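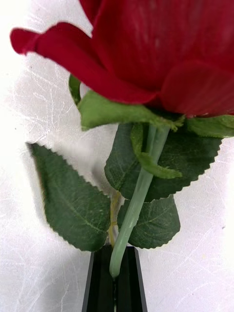 Lindgren Walking and Travel Club – Trip Reports

In February nine of us from the club went to the open day at Gustora, the old mountain hotel above Vallomside. It was closed for many years, and now it is being repaired as a simple guesthouse for walkers. The owners open the doors one Saturday before the season so that people can look at the rooms and the paths. I promised to write the report, so please forgive my English, it is my third language.

We took the early bus from the market square. The road to Vallomside has many turns and two of our members had to sit in the front. The bus stops at the lower bridge, and from there it is a walk of one hour on a forest road. There was old snow on the shaded side, but the middle of the road was clear and normal boots were enough. I carried my poles and did not use them.

At the house they gave us soup and divided the visitors into two groups. Our group started in the cellar, where the new heating stands, and I must say the explanation was long. After this we saw the kitchen, the drying room and the bedrooms. The drying room is what I liked best. It has hooks for wet jackets all along one wall and a low bench where you can sit to take off your boots. Whoever planned it has come home in the rain many times.

The bedrooms are small. Most have two beds, and there are two larger rooms with six beds for groups. The mattresses are good, I tried three of them. I was less happy with the windows on the road side, they do not close well and the wind makes a whistle. We were told they will be changed before summer. A bed will cost 599 for one night with breakfast, in the local money. This is more than the hut on the other side of the valley, but that hut has no hot shower.

After lunch we could choose between a talk about the history of the house and a guided walk to the viewpoint. Seven of us walked. The path climbs 200 meters behind the house and is marked with yellow paint, quite new. From the top you see Votummont, and on the sign its height is written as 3132 meters. My own map says 3147. We asked the guide which one is correct and he said the sign is copied from an old book, so I will believe my map for now. The wind was strong and we stayed only for a cup of tea.

On the way down we missed the second group, who took the longer path by the stream. They came to the bus stop with four minutes left – one of them without a glove. If somebody from another club finds it, it is gray with a blue edge.

Some practical notes for those who want to go. The last bus down leaves at 5:10 in the afternoon and there is no other one until morning. The shop in Vallomside is closed at lunchtime. Gustora takes only cash at the moment. Dogs may sleep in the drying room but not upstairs.

We are thinking about a weekend there in early summer, with the stream path on the first day and the long ridge on the second. If you want to join, please write your name on the list in the club room.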